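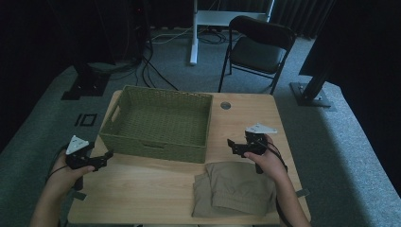

Solange Leite wrote in to ask whether the Pova panel will keep a fridge going through a cloudy week. By itself, no, so please get the battery too!

I've had a Pova on my own shed since July and I'm very fond of it (my neighbors are sick of hearing about it). It's a 67-watt folding solar panel with a 6-foot cable, and the plug fits the Gritano battery without an adapter.
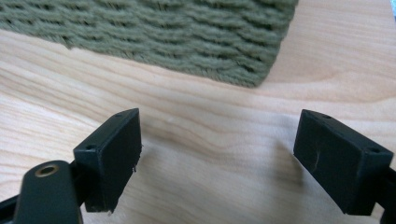 The older Gritano with the round socket works as well – just ask me for the short lead when you order.

**Weight:** 6 pounds
**Battery life:** 3,000 charges, says the maker
**Warranty:** 40 months
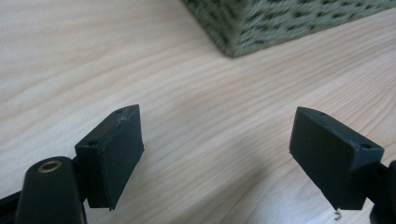

*Photo: Tane Maihi*

Stands are sold separately. I like the Yazdani one because the legs lock, but it's out of stock until the next truck comes in. Email me and I'll put one aside for you.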